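Trureo kit review, minutes, December

Item 3. Hand-held gripper kit from Heltilmont. The quote is $600 per pair, with a 5 per cent discount if we order before the new year. Tabletop trials continue with everyday items, the white power strip among them.

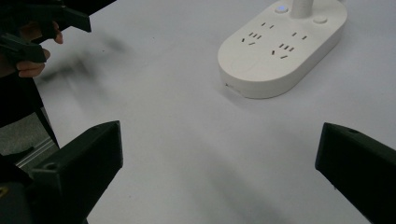 Britta Mühlbauer asked whether replacement fingers were included in the price. They are not – a spare set is $50.

Action: Janka Vlček to ask for a written quote with spares.

Item 4 held over.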